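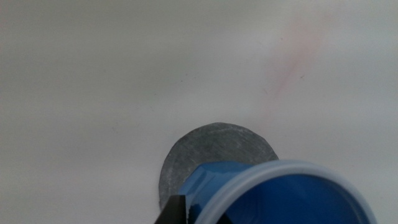
Round grey disc on a white surface.

Rats in the shed, owls in the gum tree

Every autumn the same advice does the rounds in Cekel: put out some "wildlife safe" bait, plug in a gadget, job done. I have lived with rats in one shed or another for a long time and I don't believe most of what is printed on the packets. If you care at all about the boobooks and barn owls that hunt over your back fence, you shouldn't take it at face value either.

What "wildlife safe" means on a box

Very little, as far as I can tell. The bait station may be built so a possum can't get its paw in. Good. The rat can, though, and that's the whole idea, and the rat then wanders about for days getting slower before it dies. A slow rat in the open is exactly what an owl is after. The longer-acting anticoagulants stay in the rat's body, and whatever eats the rat gets a share. Eat enough of those rats and you have a dead owl. A lockable plastic box does nothing about that.

Read the active ingredient in the small print and ignore the leaf on the front. Brodifacoum, bromadiolone and difethialone are among the ones I won't have on the place. Coumatetralyl and warfarin break down sooner and are usually reckoned the lesser evil, but lesser is the word. I'd still try everything else first.

Food before traps

Most rat trouble I've seen was a chook feed trouble. Pellets go in a metal bin with a lid that fits. A plastic tub will be chewed through, whatever the bloke at the produce store says. Take the feeder in at dusk. Pick up fallen citrus and nuts. Compost with bread or meat scraps in it is a restaurant, so bury the scraps well down or leave them out.

Bird seed tables are the one people argue with me over. You can't feed rosellas half a tray of sunflower seed at 4 pm and then wonder who comes for the leftovers. A shallow water bowl brings in just as many birds, and you can wash it out in the morning.

Blocking holes

A mouse will get through a gap you'd swear was too small, so don't go by eye. Steel wool on its own rusts and drops out. Pack it in and seal over the top with mortar. Fine galvanised mesh is better for weep holes and under-eave gaps. Expanding foam by itself is a waste of a Saturday, they go through it in a night.

Check for possums or microbats before you close anything in a roof. Sealing a native animal inside is cruel, and in most places it's against the law as well. Watch the hole at dusk for a few evenings, and if you're not certain what you've got, ring a wildlife carer.

Gadgets

I tried the Horkov plug-in, which claims to clear 344 square metres by ultrasonic pulse. Sound that high doesn't go through a cardboard carton, never mind a wall. I ran 2 of them in the shed for a month and found droppings on top of one.

The Prurkach solar stake is meant to do the same for the garden, and for snakes besides. I haven't bought one and I'm not going to. The leaflet quotes a trial with 3000 "satisfied households" and doesn't mention how anyone checked.

Snap traps

Dull, cheap, and they work if you set them properly. Put them inside a timber or plastic tunnel so that blue-tongues, quolls and small birds can't reach the plate. Run the tunnel along a wall. Peanut butter, a smear only. Leave traps baited but unset for several nights so the rats get used to them, then set the lot at once. Check every morning and wear gloves.

Skip glue boards. They catch skinks, wrens and geckos as readily as mice, and it's a miserable way to go. Some states have restricted them and I wish the rest would get on with it. 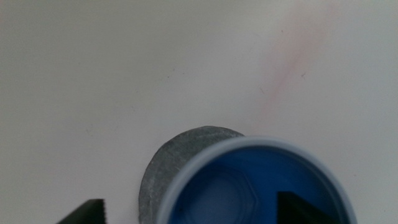 Will an owl box fix the problem for me?

It might help a bit, in the right spot, after some years. Owls choose their own hollows and plenty of boxes never get anything in them but mynas or bees. Ours cost around 700 dollars put up and so far it has housed a ringtail. If you do want one, stop using the long-acting baits well before it goes up, and talk the neighbours into stopping too.

Dead rats

Bag them and put them in the bin, or bury them deep. Don't toss one over the back fence for the kookaburras, particularly if anyone in the street is baiting. You have no way of knowing what that rat ate. The same goes for a rat the dog brings in, and if you think the dog has swallowed one, ring the vet and have the neighbour's bait packet handy if you can get it.

Contact us | © Cekel Home & Shed Tips | Back to top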